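Tools & Workshop > Benches and Stands > Tested

Haberkorn slatted bench for PC teardown: a long-term review

By Rosemarie Sperling
July 6, 2018

The Haberkorn bench has been in my shop since February. I bought it to replace a solid-top desk that was the wrong height and collected screws in a gap along the back. Most of the work done on it is desktop towers: memory swaps, CPU reseats, heatsink cleaning, power supply replacement, and stripping machines for parts when the board is no longer worth saving. I paid full price for it.

Assembly

The bench ships flat in two cartons. The legs bolt to a perimeter rail, and the slats drop into the rail and are held by screws from underneath. The instructions are one folded sheet with adequate drawings. The supplied hex key is soft and started to round before the second leg was finished, so I switched to my own. Total assembly time was 60 minutes working alone. The leveling feet have a short range of travel. On my floor, which slopes toward a drain, one corner needed a shim.

Surface

The top is slatted metal, painted light gray. Paint quality is good on the flat faces and thinner on the edges of the slats, where mine has begun to show bare metal at the front, the side I slide cases on and off. The color is a practical choice. Black screws show up against it at once. Bright screws are harder to find, and I keep those in a magnetic dish.

The slats let air move under the work and let dust fall through. The second point matters more than I expected. A tower that has sat under an office desk for several years holds a lot of lint, and on the old desk I was always working in it. With the Haberkorn it ends up on the floor, where it can be swept. Small screws end up there too. I fixed a shallow sheet-metal tray below the slats, and that has caught nearly everything dropped so far. Haberkorn should sell one.

A metal top also means that no board should be powered while sitting directly on it. Inside a case this is not a concern. For bare boards I use the Sorura rubber mat, which covers the middle third of the bench and lies flat enough over the slats to hold standoffs level. The mat is sold separately. It smelled strongly for the first two weeks.

Working with towers on their side

My usual test is a full-size tower, side panel off, open side up. In this position the board is horizontal and the CPU socket and memory slots can be reached from directly overhead. Bench height decides whether this is comfortable. At the lowest leg setting I can look straight down into the socket without bending much at the neck. At the highest setting the far wall of the case gets in the way of my forearm. I would like one more setting at the bottom of the range.

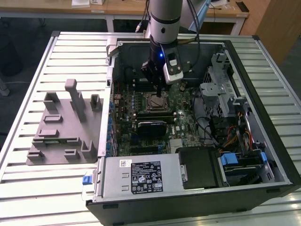

Stability came up when I lent the bench to the Misto repair evening for a night. Anton wrote to me afterward that it was the only surface in the room he would trust for seating a processor, and that he would still put a strip of rubber under each corner of the case, as steel on painted steel creeps when you push on a memory module. I have since added the strips and he is correct. The creep was small, but it was enough to be distracting with a stiff module.

Older Dell desktops are a large part of what comes through here, and they suit this arrangement. Laid flat, the drive cage stands up and the connectors behind it can be followed by eye. The power supply is the heavy part of such a machine. With the case upright it tries to drop on the hand that is taking out the last screw. With the case on its side it stays where it is, and cable routing can be sorted out first. A bench that keeps the case flat and still does half of this work for you.

Load and rigidity

The rated load is well above anything a desktop computer will put on it. I tested by stacking scrap towers until I ran out of space, and saw no visible bow in the slats. Side-to-side stiffness is less impressive. With the cross brace fitted there is slight movement when I lean on a short end. Without the brace it is not usable. The brace bolts loosened once in the first month and have held since I added thread locker.

Noise is a minor fault. The slats ring when a tool is set down on them. Pressing a strip of felt between the rail and the slat ends cut this down considerably.

Comparison

I previously used the Pornix folding stand, which costs less and stores behind a door. Its surface is smaller than a full tower laid flat, so the case overhangs at one end, and the hinge wears. For occasional upgrades at home the Pornix is sufficient. For daily use the Haberkorn is better in every respect except price and storage. It does not fold, and taking it apart is tedious enough that I would not plan on doing it often.

Faults noted

Soft hex key. Short feet. Thin paint on slat edges. No tray. The two pre-drilled holes for a lamp bracket are too close to the rail for the clamp I own, and I had to drill a third.

Price as tested was $367, delivery included. The mat added $20. I would buy the bench again at that price, with the tray and the rubber strips budgeted from the start.

Comments (4)

deskside_dan
What did you use for the tray? Mine is the older version with narrower slats and I still lose standoffs through it.

Rosemarie Sperling
Sheet metal with the edges folded up, hung from the rail on four hooks. A large baking tray would probably do.

mk_bench
Does the mat have a ground snap? The store page doesn't say.

Rosemarie Sperling
One, at the left corner. I clip the wrist strap to the same lead — it is long enough to reach the far end.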